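Home Talks Recipes Notes About

Search this site
Type and press enter

Mayonnaise From Scratch, and Other Small Kitchen Miracles
Speaker notes, Forough Ghasemi, Kusgate Library, 2020-01-28
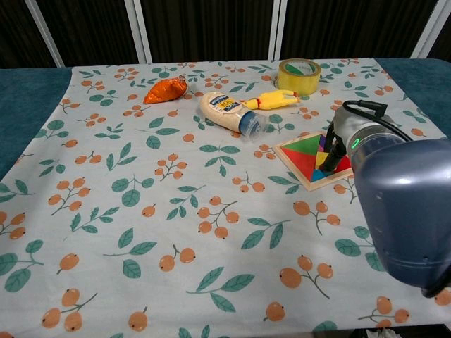 Opening (2 min, keep it loose)

Hello everybody! Ask who has made mayo at home. Then ask who tried it once, got soup and never went back (my hand goes up too). Tell the Betden picnic story, short version, skip the part with the dog.

What it is

Oil and water hate each other, and we're going to make them hold hands. Egg yolk does the introductions. Draw the droplets on the board, big ones first, then tiny ones - I love this bit, don't rush it!

Demo

One yolk, a spoonful of mustard, a squeeze of lemon. Whisk. Oil goes in by drops until it thickens, then a thin stream, up to around 170 ml. Keep talking while whisking. Pass the bowl down the front row so they can feel how stiff it gets.

If it splits: fresh yolk, clean bowl, add the broken stuff slowly. Maybe split one on purpose if there's time. Lahlou crowd went wild for that in August.

Store-bought

Be fair to the squeeze bottle. It keeps far longer, and I always have one in the fridge. Mention pasteurized eggs, ask if anyone is pregnant or cooking for small kids.

Questions, then tasting. Crackers are in the blue tub, spoons in my bag.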